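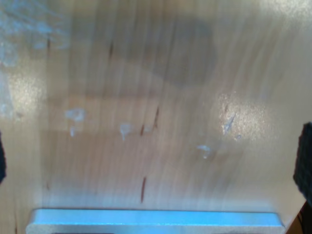

Grirnavo: blurred wrist frames, and what I do with them

Hi! This is the data card for Grirnavo, a small set of wrist camera clips I put together to test one question: if you throw out the blurry frames before training a grasping policy, do you get a better policy? My hunch was yes. The numbers say mostly no, and I've been grumpy about it since May.

What's in it

918 clips, all tabletop reaching and grasping with a two-finger gripper. Every clip has the wrist video, joint positions, gripper opening and a one-line task note that Amna Shaikh or I typed in right after the run (so expect typos, and one stretch where I wrote "grab" for everything). Frames like the one at the top are the whole reason the set exists. The wood grain has smeared into long streaks, there are two patches of glare on the table, and the fingers only just poke in at the sides, with a light blue slab at the bottom. A lot of people would bin that frame without a second look. I used to!

How I score blur

Each frame gets a number called smear, which compares edge strength along the main direction of motion with edge strength across it. Sharp frames sit near 1 and badly streaked ones drift up from there. I tried the usual Laplacian variance first and it drove me up the wall, because speckled glare reads as lovely crisp detail and the score comes out far too kind. Myfanwy Phillips suggested masking the bright spots before scoring, and that's what the current version does. It's still shaky on long straight grain, which already looks a bit like motion blur when the arm is standing still. If your table is plain white you'll probably have an easier time than we did.

The test

I trained the same policy three ways:

1. All frames, nothing dropped.
2. Frames over the smear cutoff dropped, with the gaps closed up.
3. Frames over the cutoff kept, but with the smear score fed in as an extra input.

Each version got 18 random seeds. Then Pieter Prins ran the real-arm trials without knowing which version was loaded, which was very patient of him.

What came out

Dropping frames hurt. Version 2 finished 11 points behind version 1 on grasp success, and most of the misses were late closes, where the fingers got to the right place and then dithered. My best guess is that the blur itself tells the policy how fast the hand is moving, and closing the gaps messes up the timing on top of that. I haven't pulled those two effects apart yet. Version 3 came out a hair ahead of version 1, but the seeds overlap so much that I wouldn't bet lunch on it.

Things to watch for

Wood tabletops are heavily overrepresented. Marks and scratches on the surface are left as they were, so a model can learn to use them as landmarks (mine did, and got lost when we swapped tables). Shadows from the arm are in there too, with no labels. Exposure was on auto, so blur length changes with the light as well as with speed.

Splits

Split by session, never by frame. Neighboring frames are close to copies, and a random split will give you a wonderful score that means nothing. Wilma Verbruggen caught me doing this in the first release, so please ignore any results from that one.

Still to do

Rerun version 2 with the gaps left in and the last good frame held. Add the smear code to the loader so you don't have to run it as a separate step. If you try any of this on your own arm, open an issue and tell me how it went, good or bad!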